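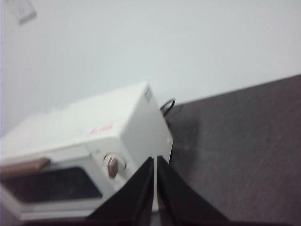 BRULBERG, 9th May

I got to the open day late. Parking was a mess, the sign on the gate said Ernel when the invitation said Namel, and the woman at the desk told me both were right. Ernel is the building. Namel is the outfit upstairs that does the robots. Coffee in a paper cup, a sticker for my jacket, up the stairs.

The kitchen room is at the far end of the hall. White wall, dark gray counter with scuffs on it, a white toaster oven with a brown handle and a brown knob. The arm works at the counter. I had asked for half an hour with the engineer who runs the appliance work and she gave me more than that, in pieces, between groups of visitors. She asked that I leave her name out. "Put the team in. Or put the toaster in." So she is the engineer.

First question was the one everybody in line behind me was asking too. Why a toaster oven?

"Because it's annoying," she said. "A box on a table is easy. You pick it up, you put it down, people clap. An oven has a door that wants to fall open by itself, a knob you have to turn, and the whole thing slides if you push on it wrong. You do it with one hand every morning and you're half asleep."

The knob is her favorite and also the part she complains about most. It sits in a round bezel, and the grip sticks out like a short pointer. The gripper has two black fingers, and they have to come in on either side of the grip, close, and turn without dragging the oven around with them.

"The turning isn't hard. Getting lined up before the turning is hard. If you're off a little bit, one finger touches first and pushes. Now the oven moved. Now everything you knew about where the knob is, is old."

And then?

"Then you look again. That's what we spent the winter on. Looking again."

There is a camera down by the wrist and a screen at the side of the room where visitors can watch what it sees. I spent a while at that screen. It isn't comfortable viewing, everything leans. The oven goes over on a diagonal when the wrist rolls, the edge of the counter runs uphill, and when the arm moves quick it all goes soft. The red lettering on top of the oven was just a smudge at one point. I asked if the blur was a problem.

"For you, sure. People get seasick at that screen, we had a man sit down this morning. For the controller it matters less than you'd think. It needs the edges of the fingers and it needs the knob. It doesn't need to read the label."

But it must matter some?

"It matters when it's moving fast. So we slow down close to the oven. You'll see it, it comes in quick and then it goes like somebody's grandmother parking."

A group came in then, maybe a school group, and she went off to do the talk. I stood at the back. The talk is short. She tells them the arm will go for the knob first and the door second, and to please stay behind the tape. Somebody asks if it can make pizza. She says it can heat pizza, if someone else deals with the pizza.

The run I watched with that group: arm comes down from the left, slows, fingers open, stops near the knob. Long pause. Long enough that one kid said "it's broken." Then it went in and turned. Small cheer. On the door it got the handle on the second try, the first time a finger slid along it and came off.

I asked her about that when she got back. She didn't seem bothered.

"That handle's long and smooth. Lots of places to grab it, and most of them are ok. It picked one near the end, where you've got less to work with. I would rather show people a miss then show them a video."

You could just show the video, I said. Plenty of places do.

"Plenty of places do. We did, two years ago, and the first thing anybody asked was how many tries it took to film. And it was a fair question and the answer was embarassing."

So how many tries is it now? She had the number ready. The team logged 379 runs at the counter in the weeks leading up to the open day, door and knob together, and the ones that needed a person to step in are marked in red on a sheet taped up in the hallway. She told me to go read it. I did. There's a good amount of red near the top of the sheet and less further down, with one bad patch late that has "WHO MOVED THE OVEN" written next to it in marker.

Who moved the oven?

"Cleaning crew. Wiped down the counter, put it back at a different angle. Perfectly reasonable. It was the best test we had all month and we didn't plan it." They now move it on purpose between runs. Push it back, pull it forward, turn it a bit. She did it for me with her hip while holding her coffee.

The fingers, then. I wanted to know why two and why that shape, wide at the bottom and coming to a point.

"Ticona makes them for us. Small shop, on the other side of the river. We went through a lot of shapes. Flat pads are nicer for boxes. For a knob you want something narrow at the tip so you can get in beside the grip. Wide at the base so it doesn't bend when you pull on a door." She held her own two fingers up and pinched the air. "More fingers would be nice. More fingers is also more things to fix."

What breaks?

"Cables. Always cables. Not the oven's, ours."

Notes from around here get messy, there was a second group and the noise in that room is bad. I have "kitchens — not factories?" written down and underlined. What I had asked was who this is for, as Namel's older work was all in packing lines. She took a second with that one.

"We have people asking from assisted living. Somebody who can't grip a knob any more but wants to stay in their own kitchen with their own oven. They don't want a new oven with an app. They want the one they've got. So the arm has to learn the one they've got, and it's going to be a cheap white one with a dial on it."

And how far off is that?

"Far. I'm not going to stand here and give you a year. The arm costs too much, it's too heavy for most counters, and I wouldn't leave it alone with a hot oven tonight. Put that in."

It's in.

She was more cheerful on cost than I expected. The gripper as it stands comes to 800 dollars in parts, and she thinks that comes down. The arm itself she waved away, "you don't want to know." The toaster oven was the cheapest thing in the room and according to her has outlasted a laptop and a very good chair.

I asked if she cooks with it. Is it ever used for food?

"No food in the lab. It's a rule. It's been broken." By the arm? "By me."

One visitor, an older man with a cane, had been waiting to ask something and I let him go ahead. He wanted to know if it would know to turn the oven off. Not on. Off. If he forgot. The engineer said that was the better question and that off is harder in one way, as you have to be sure where the pointer ended up. Close to off is still on. The arm checks by looking at the knob after it lets go. If it can't tell, it asks a person. He said his wife did that job now. She laughed, he didn't much.

Last thing, out in the hallway by the red sheet. What does she want people to take home from a day like this?

"That it's slow. I mean it. People come in thinking it's either magic or it's fake. I want them to stand there and get a little bored while it lines up on the knob. That's the work, that bit where nothing's happening."

She had to go, next group was on the stairs. The demos run through the end of May by appointment, ask at the Ernel desk and say Namel or they send you to the wrong floor. Park on the street. The lot behind the building is full by ten.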